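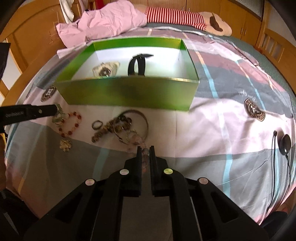
Subject: Re: [invasives] crayfish traps in the lower canal

Hello all,

Thank you Milagros for the quick reply. I answer below your text, I hope this is readable for everybody.

Milagros Vidal wrote:
> Haziq told me that you found signal crayfish below the Emthorpe lock.
> Are you sure of the species? Last year we had a false alarm with
> narrow-clawed ones. Also, how many traps did you set, and can we
> have the numbers for the June report?

Yes, I am sure of the species. The animals have the white-blue patch at the joint of the claw, and the underside of the claw is red. Yuk-lan checked them also and she agrees. The narrow-clawed crayfish from last year had long thin claws without any patch, so it is difficult to confuse them when you have both in your hand.

We set 17 traps between the lock and the old mill, and left them for one night. The total was 88 signal crayfish. Most were adults, but in the two traps near the mill we got young ones also. For me this is the bad news — it suggests that they are breeding in this part of the canal and did not only walk down from the reservoir. We found no native crayfish. This does not prove that they are gone, because the traps catch mainly large animals. I would like to do a search by hand under the stones in the side stream before we write anything about it.

For the report you can use the numbers above, but please write "one night of trapping" next to them. Last time the catch was printed as if it was a population estimate, and Aurelio had to answer many questions from the anglers.

One more request, and it is important. Please dry your boots and nets completely before you go to the Iyer stream. If you have no time to dry them, use the disinfectant and rinse them away from the bank. The plague can travel in a wet net even when you carry no animal at all.

I still need two persons for the hand search. You will need waders and a good lamp, and we start at 9 in the evening. Please write to me directly and not to the list.

Best regards,
Chaiwat Prasertsri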